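Buns before nine: a morning with Korkor Ayaaba

Posted 10/11/2020 by Fiifi Tetteh

Got to Graltcombe late, no breakfast, which was the right way to arrive. Korkor Ayaaba was already talking before I had my coat off. She runs the steamed bun sessions here under the name Flulto, and she has 2 rules: don't rush the dough, don't lift the lid.

"People lift the lid. They can't help it. Then they ring me and say, mine have gone flat."

She came to steaming sideways. Years of baking bread for a cafe, then a flat with a broken oven and a landlord who took his time. A friend, Ama Arthur, handed over an electric steamer she'd stopped using. "I did rice in it. Then fish. Then I thought, well, buns." The first batch was awful. Yellow patches, tough as a slipper. She ate them anyway, with too much butter.

Why electric though? Plenty of people swear by bamboo over a wok. Korkor shrugs. "I like bamboo. I dont like standing over it topping up the water." Her room is plain and she wants it that way - pale walls, white table, steamer near the back. 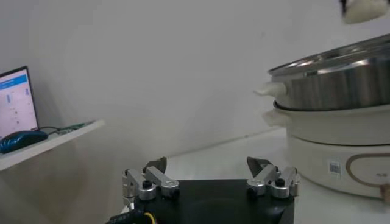
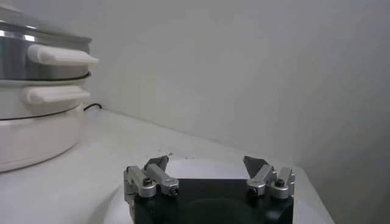 A steel tier on a white base. 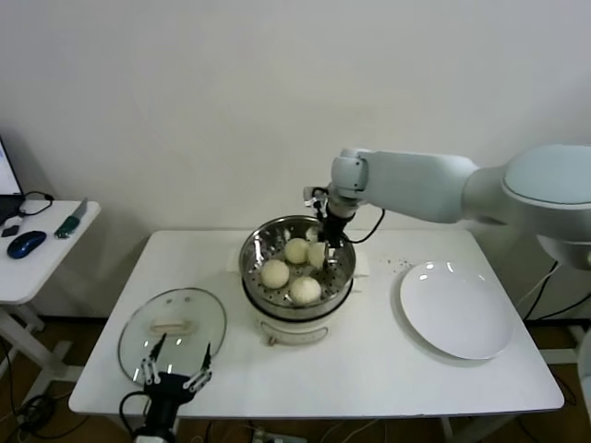
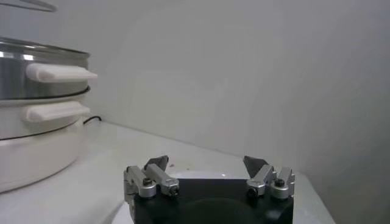

On spacing she gets quite fierce. Buns swell, they touch, they stick, and then you tear one getting it out. "Leave a gap you think is silly. Then a bit more." Torn ones get eaten first, standing up, so no harm done. She used to line everything with greaseproof paper squares and still tells beginners to. On her own she just wipes a little oil over the steel.

And the dough? Plain flour, yeast, sugar, warm milk, a spoon of oil. Nothing clever. She lets it rise till it's puffy, shapes it, then lets it sit again. That second rest is the bit people skip. "They're hungry. I understand. Wait anyway."

Cold water in the base to begin with, heat up slowly with the buns already in. When the time's up she turns it off and leaves the lid alone for a few minutes more. Take it off too soon and the tops wrinkle. When it does come off it goes down upside-down so the drips stay in the glass and not all over teh table.

I asked about fillings. Red bean, mostly. Pork and spring onion if she's cooking for Kekeli Gyamfi, who helps with the shopping and won't eat red bean. Plain ones for soup. She tried cheese in October. "Leaked everywhere. Tasted lovely. Never again."

Washing up is the dull part. Steel tier soaked straight away, a soft brush for the little holes, base wiped and never dunked. Vinegar in the water tank when it starts to fur up. She was very firm on this, I think she's lost one that way.

Next sessions are at Graltcombe again, small groups, bring an apron and a tub to carry things home in. Lavanya Venkataraman is taking names at the front desk. I ate three and took a bag for the train.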